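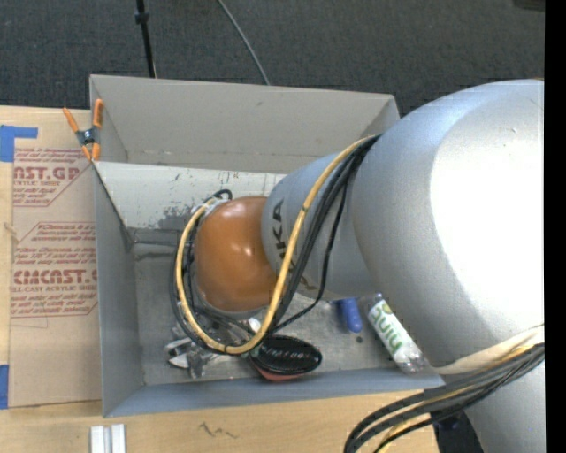 Battery box or small diesel for winter site power?
Off-Highway & Site Power > Hire and Ownership

gravelpatch
Posted 2/15/24
Hi all, long-time reader and I finally have something worth asking! We do small drainage and footing jobs, mostly out past Skaltodbridge, and all through January our old diesel set ran from morning coffee until we locked the gate, mainly to keep the site trailer heated and the tool batteries topped up. It's got 4,000 hours on it and it's getting grumpy (smokes on start-up, hunts a bit under light load). The hire desk at Patley wants me to try one of their battery units paired with a smaller generator that only kicks in to recharge it. Sounds lovely on paper. Has anybody here lived with one through cold weather? I'd love to hear the good and the bad before I sign for the rest of the season.

twocoldhands
We ran one for most of last winter and I'd have a hard time going back. The quiet is what got me. You can talk to the crew in the trailer without shouting, and the lady next door to the site stopped calling the office. Fuel went from a fill every other day to one a week. Do keep it out of the wind if you can, ours sat behind a stack of pipe and seemed happier there.

dozerdad61
I'll be the grouch, sorry. Quiet is nice, but you're paying hire on two machines to do the job of one. Your set is hunting because it's loafing along with nothing to do. Get a smaller one, sized right, and run it at a decent load. I bought a used Lepik three years back, change the oil every 300 hours, and it has never left me stuck. My nephew's outfit had a battery box that went into some kind of fault on the coldest morning of the year and they sat in their trucks until lunch waiting on a guy with a laptop.

twocoldhands
Fair, and I've waited on the guy with the laptop too, once. But a right-sized diesel still runs all night if you've got a heater and a sump pump on it, and that's most of your hours right there.

gravelpatch
Should have said, we do have a pump overnight, just a little one. It's maybe the only thing on after dark besides the 500 watt heater in the trailer.

mudflap_marie
Then the battery makes a lot of sense to me! That's such a tiny load for a diesel to babysit, and it's how you get wet stacking and that smoke you're seeing. Whatever you decide, ask Patley two things: who pays for the call-out if it faults, and whether delivery is flat or by the mile. Candby charged us 100 dollars each way on top of the weekly rate and it wasn't on the first quote.

dozerdad61
Marie's right about the call-out, get it in writing. I still say put a block heater on the old girl and load her up properly for a day before you give up on her. Might clear her throat.

gravelpatch
Good idea, I'll see if I can borrow a load bank and give her a proper workout. Going to ask Patley for a two-week trial in the meantime and

mudflap_marie
I think your post got chopped off, but yes to the trial! Keep a note of the hours on the small set each morning, please, I'd love to see them.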